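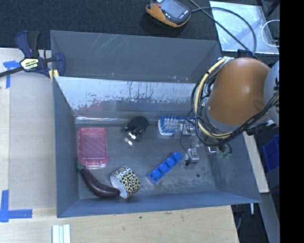

LARWOOD, 17th October – Pusari today released version 3 of Multura, its inventory software for small and mid-sized grocery distributors. The update changes how the software records mixed storage, where food and general merchandise are held at the same location, and adds a new method for handling partial cases.

Earlier versions of Multura assigned one product class to each storage location. Sites that kept produce and household goods together had to create duplicate location codes and reconcile them by hand at the end of each shift. Version 3 allows up to 382 item records per location, each with its own class, unit of measure and expiration rule. Existing location codes carry over during the upgrade and do not need to be relabeled.

Partial cases are now logged by remaining units or by net weight. The operator selects the method once per item, and the setting applies at every site on the account. When a case is split between two locations, the lot number stays attached to both parts, and a recall search returns both in a single report.

The release was tested at the Mahawong distribution center, which supplies more than 500 independent stores. The test covered receiving, put-away, picking and returns. Changes made as a result include a shorter receiving screen, a fixed order for lot and date fields, and a warning when an item is moved to a location outside its permitted temperature range.

Multura runs on current desktop browsers and on most handheld scanners with a color display. Scanners that accept text input only will continue to work with version 2, which Pusari will support with security fixes.

Version 3 is available now to all customers with an active service plan at no added charge. New licenses start at $2,000 per site per year. Data import from spreadsheets is included; import from other inventory systems is quoted separately. A connector for accounting software is scheduled for December.

About Pusari
Pusari develops inventory and order software for food distributors. The company is based in Larwood.

Release notes and upgrade instructions are available in the customer portal.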